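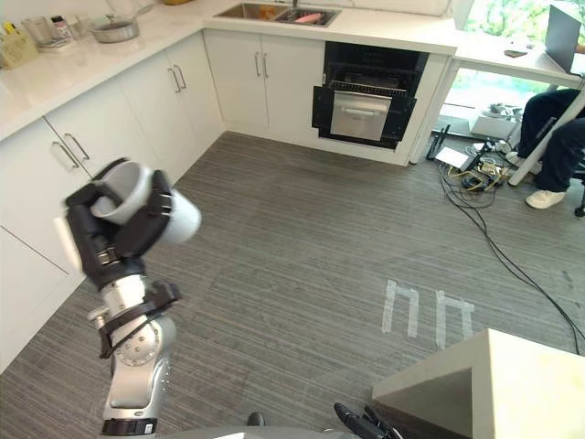
Section 6. Clearing the sink and countertop

Take your time with this one, it's a nice little job once the kettle is on!

1. Lift everything out of both basins and set it to one side.
2. Wash cups and glasses first, while the water is clean, then the saucepans.
3. Wipe the stone with a soft, damp cloth (no scouring powder, please), working from the back wall toward you.

Note: Utensils can go back in their caddy once dry.

Caution: Close the oven door before you stand at the sink.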